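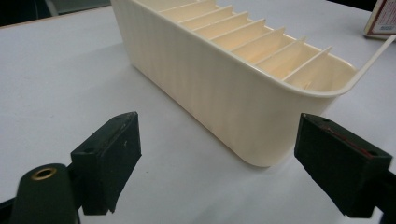
1/ The divided caddy, and what I keep in it

Thread on sorting the bathroom drawer, the kitchen sachets and the desk in a small flat, using one cream plastic caddy with slanted dividers, and then a second one. Started 3/3/18, added to as I go.

2/ I rent a one-bedroom in Hisstead. The kitchen has three drawers, one of which doesn't open past halfway. The bathroom has one drawer and a mirror cabinet. That's all the closed storage there is apart from the wardrobe.

3/ The caddy came from Dadine, the discount place next to the post office. It was $11. They had it in the kitchen aisle with no label on the shelf saying what it was for, so I'd guess tea bags or packet mixes.

4/ It's long and narrow with an open top and rounded corners. The outside has fine ribs running top to bottom. One end flares out into a curved lip and I use that to pull it off the shelf.

5/ The part I bought it for is the inside. There are thin divider walls all the way along, set on a slant, so whatever you put in leans back a bit and you can see the top of each thing. Roughly nine dividers, narrow slots.

6/ First job was the sachets. I had yeast, gelatine, stock powder, taco seasoning, miso, gravy and three kinds of instant soup, all in a shoebox lid at the back of the pantry shelf.

7/ I tipped the lot onto the table and checked dates before anything went in. Oldest was a packet of custard powder from two flats ago. Binned that, two yeasts and a cheese sauce.

8/ What was left, front slot to back:
yeast
gelatine
stock
miso
gravy
taco and curry mixes
soup
hot chocolate
the odd ones

9/ Miso sachets are fat and slippery and you only get a few in a slot. Yeast is flat and you could fit a year's worth. If you're planning yours, give the fat things the bigger share and double the flat things up.

10/ Someone asked if the sachets fall over when a slot is nearly empty. They slump a little. The slant stops them going flat. I fold the top of an opened one over and clip it with a small peg.

11/ Second job was the bathroom drawer. I went back to Dadine for another caddy and they only had two left, both cream. I was after white but cream it is. Beside the white tiles it looks a bit yellow, beside the towels it looks fine.

12/ Bathroom contents before: 28 hair ties (I was surprised too), nail files, sheet masks, travel toothpaste, bandaids in four sizes, tweezers, a packet of contact lens cases I don't need any more.

13/ After: bandaids get two slots, nail things one, sheet masks one, toothpaste and floss one, hair ties one. I gave away the lens cases. Tweezers went back to the mirror cabinet – they slid to the bottom and I was fishing around for them.

14/ Small things are the weak point. Anything shorter than the divider disappears. For bobby pins and the like you're better off with a jar or a tin.

15/ The drawer itself turned out too shallow, so the caddy lives on the shelf over the basin. Measure your drawer with the handle end included. I measured the body and forgot the lip.

16/ Cleaning, for those who asked. Warm water, a drop of dish soap and a bottle brush. The brush goes between the dividers, a sponge doesn't. The ribs on the outside collect dust and I do those with an old toothbrush.

17/ I haven't put either one in the dishwasher. The plastic is thin enough that light comes through the walls and I don't trust it near the element. If you've tried it, tell me how it went.

18/ Labels. I tried a strip of Flivness tape along the long side and it won't hold on the ribs. It only touches the high points and lifts at the corners by the next morning.

19/ What worked was card. I cut tabs from a cereal box, wrote on the top edge and stood one in each slot behind the contents. When the contents change you swap the tab. Cost nothing.

20/ Third job, the desk. I didn't buy a third caddy. I moved the sachets to see how it would go and it went badly, because I kept walking to the desk for stock powder. Moved them back after four days.

21/ Desk is now an old loaf tin with the receipts standing up in it by month. June is the fat one every year as that's when I finally go through the wallet and the car.

22/ For seeds, though, these would be very good. Packets stand up, you can see the name, and you'd run them in planting order. My neighbour has a balcony full of pots and I've offered her the bathroom one if I ever go off it.

23/ Other things people have told me they keep in theirs:
tea bags by type
embroidery floss on cards
phone cables, one per slot
game cards
greeting cards and stamps
kids' hair clips on the backing card

24/ Cables I'm not sure about. The short ones would be fine if you fold them and wrap a tie around. A two-metre charger is going to spring out and take the next slot's cable with it.

25/ Question about the one Solanki Homewares sells, with dividers that lift out. I looked at it. It's $28 and the walls are thicker. If you need wide slots, get that one. For sachets the fixed type is enough.

26/ Pantry shelf now, left to right: sachet caddy, flour tub, rice tub, oils on a tray. The caddy goes in end-on with the lip facing me. Side-on it took up half the shelf.

27/ One thing I changed after a couple of weeks. I had the slots alphabetical and that was silly. Stock and miso get used every second night so they're at the front now, gelatine is right at the back.

28/ I also keep a scrap of paper in the last slot and write down whatever runs out. Takes no time and it goes in my pocket on the way to the shops. At the moment it says yeast, curry mix, bin bags.

29/ Reply to the person asking if it slides. On a smooth table, yes, a bit when you pull something out one-handed. On the pantry shelf there's a liner and it stays put. A strip of the same liner cut to size would do it.

30/ Total so far is $22 for the two caddies. Tape was already in the house. The shoebox lid has gone in the recycling and the halfway drawer is still the halfway drawer – I've emailed the agent about it again.

31/ Linen shelf is next, and no dividers for that one. I need two baskets with straight sides, no taller than the gap under the hot water pipe. If you've seen any around Hisstead, let me know which shop.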